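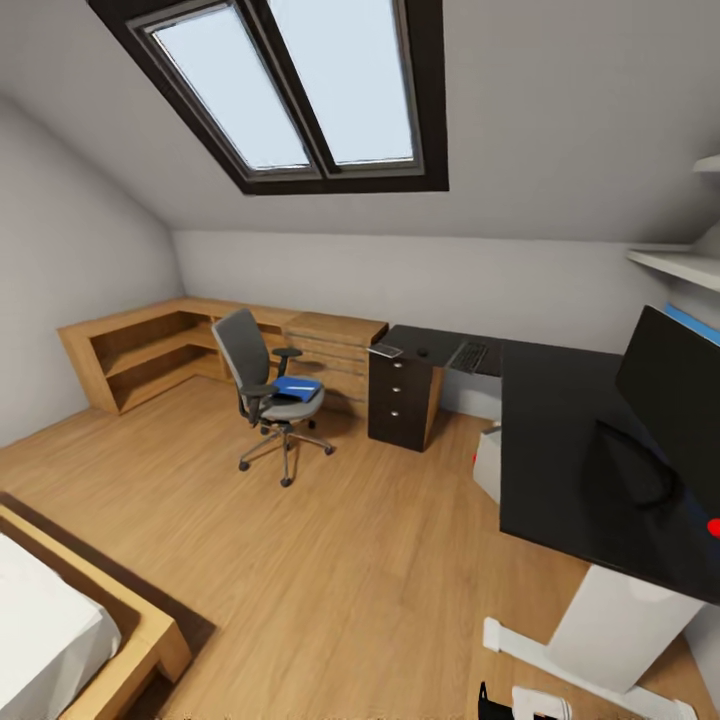 Could the next one please start with the simulated room and leave the slides for the end, was the comment from the Flumis side, sent in an hour after we closed up. Fair. We had it the wrong way round and will switch it for the fall.

Progress report, second period. Demonstration day and what came out of it. Sorry for the state of this, budget tables follow separately.

Where we are

Demo day held in March at the Voltby site, doors at 10, last group out a little after 4. Three groups through the main room, one extra short one at lunch for people who had only come for the talks. Your program office was sent the sign-in sheet already.

Main item was the attic bedroom, our home interior for the tidy and fetch tasks. It is the hardest of the rooms in the Ulen set so far. Sloped ceiling, big skylight, desks along the walls and a bed in the corner, so not much open floor for planning a path. Visitors picked the task from a short list, we ran it live in the simulator and talked over it.

Tasks on the list:
Go to the office chair and pick up the blue item on the seat
Move the mouse on the black desktop closer to the keyboard
Drive from the bed to the wall shelves without touching the rug
Find the gray device near the drawer cabinet and report where it is

What went well

The chair task. Everybody wanted it. The casters make it harder than it looks, chair rolls if the arm comes in too low, and that gave us somthing real to talk about. We let one run fail on purpose with the old approach settings, then ran the new ones. Best questions of the day came right after.

Room load time. Was the big complaint in the last report. Now 13 seconds on the demo machine, cold start. Still want it lower but no one stood around waiting.

Logging held up all day. 591 task attempts recorded between the live runs and the batch jobs going in the back. No gaps in the files this time.

What did not

The mouse. Small, black, on a black surface. The detector drops it whenever the skylight is set to flat pale light, and pale light is the default for this room. We knew this going in and should of changed the order. Second group saw three misses in a row and you could feel the interest go. Fix is planned, see below.

Path planner near the sloping wall. It treats the slope as a full height wall, so it gives up floor space the robot could use. Not a safety problem, just makes it look timid. One visitor asked if it was scared of the bed.

Sound in the Voltby room. Bad. Back row could not hear. Need a mic next time – the cost is small and I will put it under the existing events line unless you object.

Too many slides, see the comment at the top. 40 slides before anything moved on screen. Down to 10 for the fall, promise.

Work since the last report

Ulen room set: attic bedroom finished except for the shelf contents. Kitchen is blocked out, no objects in it yet. Hallway postponed.

Sepp controller: new approach settings merged the week before the demo, which was cutting it close. Tests pass. Documentation does not exist yet, that is on me.

Batch runs: 1,885 attempts in total this period including the demo day ones. Success rates by task will be in the annex, I don't want to quote them here before the failed-log check is done.

Spending

On plan for staff. Under on travel, two trips got folded into one. Over on compute, a little, from the reruns after the lighting change. Would like to move the travel leftover across to cover it – please confirm in writing if ok, our finance people need it on file.

Next period

Retrain the detector with more lighting variation, dark objects on dark desks first
Slope handling in the planner
Kitchen objects in, then first fetch tasks there
Sepp documentation, at least the setup part
Fall demo, same site if the sound can be sorted, simulated room first

Needed from you

Yes or no on the compute transfer
Whether the fall demo can be open to schools. Flumis asked, we are fine with it, but the agreement only says partners and invited guests
The new annex template, the link in your last message goes to the old one

Annex and tables to follow before the end of the month.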